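**Ticket: gripper fails to hold bags by the carry handle, cell 2 (Graridside)**
Opened: 06/08/2021
Status: monitoring

Reported fault: fingers close on the handle, the controller flags a good grip, then the bag slips during the lift. It happens with soft bags only. Rigid test blocks lift normally.

Checked so far:

- Finger mounting screws tight, no play at the base.
- Close command reaches the Vastix controller every time.
- Grip force set to 15 N in the active profile. The March profile had 30 N.
- Wrist camera bracket not moved, calibration left alone.

The lower force came in with the profile copied over from the Gellier bench, where the parts are thin plastic trays. Restored 30 N and saved it under a new profile name so the tray settings stay as they were. Power cycled the controller and confirmed the value survived the restart.

Next runs are on the two black backpacks, at the point where the wooden desk meets the gray countertop. The closer bag has a thick padded handle on its left side, and that handle is the grasp target.

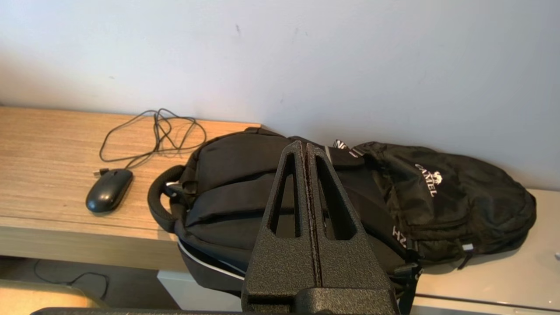 Does the arm need to be homed again after a profile change?

Only if the finger offsets were edited. A change to force or speed takes effect on the next close command, and the home position is stored separately.

Ran 17 lifts at 30 N with closing speed unchanged. Two slips, both on approaches where the fingers came in at an angle to the handle. Added a 750 ms dwell between close and lift – the padding needs time to compress before the width reading means anything. No slips in the next 15.

Still open: the grip check passes on finger width alone. Asked Yao support whether motor current can be added to the condition. Leave the ticket in monitoring until they reply, and log any slip with profile name and approach angle.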